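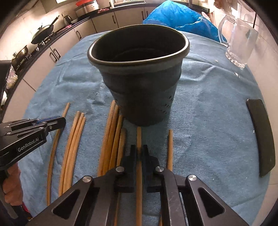
Frequently Asked Questions
Koval Street Linens: tablecloth rental and dyeing
Last updated Oct 28, 2022

I get a lot of the same emails, so I finally sat down and typed up my answers. If yours isn't in here, write to me anyway. I usually reply in the evening, once the irons are off.

What do you rent out?

Tablecloths, runners and napkins, mostly for weddings, showers, church suppers and the odd retirement party. I don't do chairs, tents or dishes. People ask me about chair covers every spring and the answer is still no (sorry!), I had a bad summer with chair covers.

How big is your stock?

I have 263 tablecloths at the moment, plus more than 3,000 napkins, which live in a closet I can barely shut. Not everything is out at once, so even in a busy month I can usually find you something close to what you had in mind.

How do I figure out what size I need?

Measure across the top of the table, then decide how far down you want the cloth to hang. For a sit-down dinner I like it to come to just above people's laps. For a cake table or a gift table, go all the way to the floor and hide your boxes under there. Add the drop twice, once for each side. If you have an oval or a table with rounded ends, please send me the length AND the width, and tell me whether there's a leaf you might put in. I've driven out to Vostby on a Saturday morning with the wrong oval before and I'd love not to do that again.

Will it come wrinkled?

A little, yes. I press everything and fold it over tissue, but it still has to ride in a car. The cottons show fold lines the most. Put them on the night before if your hall lets you in, mist them lightly with plain water and smooth them out with your hands. A handheld steamer is even better. Please don't iron on top of the table! Somebody's grandmother's dining table has a white mark on it from that, and I felt terrible even though I was miles away at the time.

What colors do you have?

Whites and creams in every size. After that I've got light blue, sage, rust, a mustard I'm very fond of, navy and a dusty pink that photographs more like peach. I dye the colors myself in small batches, so two light blues from different years won't match exactly. If you need a whole room the same, say so when you book and I'll pull them from one batch.

Can you dye something of mine?

Usually! It has to be cotton, linen or a rayon blend. Polyester just laughs at my dyes. Old stains will show through, and the stitching often stays white if it was sewn with polyester thread, and some people like that look and some people really don't. I'll test a hidden corner first and mail you a picture before I do the rest.

What does it cost?

The smaller cloths and the big ones are priced differently, and delivery depends on where you are, so email me your list and I'll send you a quote. There's an $80 minimum on any order. Picking up from me is free and you'll probably get talked into looking at the mustard.

Do you deliver?

Yes, to Candau and Vostby and everything along the river road between them. I won't drive the pass after the first snow. If you're farther out than that, I can ship, but allow a full week each way.

What if we spill something?

You will, it's a party. Food, gravy, wine and grass are all included in the price. Shake off the crumbs, let anything damp dry out before you bag it, and leave the washing to me. Please don't try bleach, and don't scrub. Candle wax I can normally get out. Burns and cuts I can't, and I charge for those at whatever it costs me to replace the cloth.

What do you wash with?

Hot water and Jornura unscented powder, one rinse more than the machine thinks it needs. No softener at all, it makes napkins useless at wiping anything.

How far ahead should I book?

For June through September, get in touch by April. The rest of the year a couple of weeks is fine. I once got 57 napkins ready overnight for a funeral lunch and I'd do it again, so if it's a rush, just ask.

Can I come and see them first?

Please do. Email for a time, come around to the side door, and bring a plate or a ribbon if you're trying to match something.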